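Chapter 7
A Place for Every Glass

Glasses are a joy to store well. Plates stack and bowls nest, but a stemmed glass has a wide part, a thin part and a flat part, and each of them wants something different from the shelf. Once you see how those three parts work together, you will look at every rack and hook in the kitchen with new eyes (and probably start moving things about before supper!).

Begin with the words. The bowl holds the drink, the stem keeps your hand away from it, and the foot lets the glass stand. On a shelf, the foot does all the work. On a holder, the stem usually takes over: it rests in a loop or a slot, with the bowl on one side and the foot on the other, both too wide to slip through.

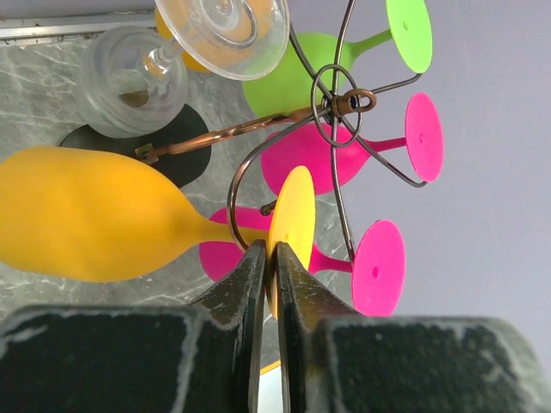 In the Usmont course we start with coloured glasses, and I would urge you to do the same at home. Colour makes it easy to talk about places. "Green at the top" is quicker to say and quicker to check than "the second one from the left", and a child of 7 can join in straight away. Clear glass comes later, in Chapter 20, when your hands already know the movements.

Now for the loop itself, my favourite part of the whole subject. A good loop is wider than the stem and narrower than the bowl. That gap is what lets you move the glass a little while you find its resting place, so take your time and feel for it. 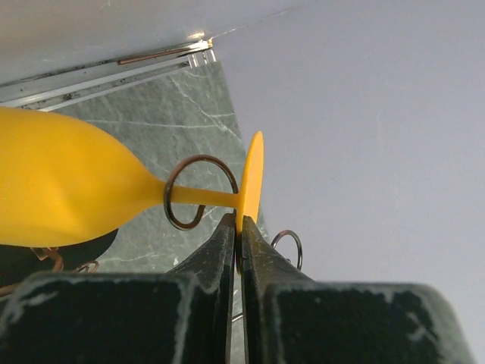 Fig. 7.2 A wire ring around the narrow neck, between the rounded yellow body and the flat disc.

Before you load a holder, try Activity 2. Clear a stretch of worktop, set out one glass and find its balance with a fingertip under the stem. Then write down where you think it will rest, and test your guess. Do it again on Saturday with a different shape and compare your notes. The differences are wonderful!

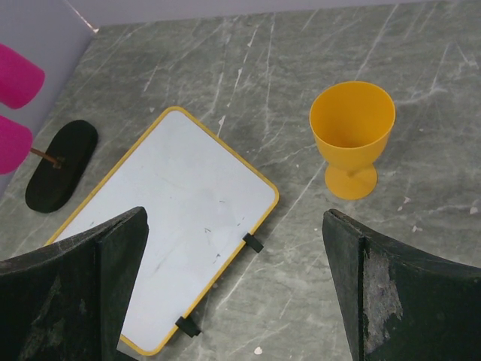
Good storage starts with a good working surface. You need room to put a glass down safely while you think about where it goes next, and a goblet standing upright on its round foot, like the yellow-orange one beside the white board, takes up very little of the table. Keep a board of that kind within reach for your notes and sketches. Leave the glasses you are not using well to one side, and turn to the Amissah table on the next page to choose your first holder.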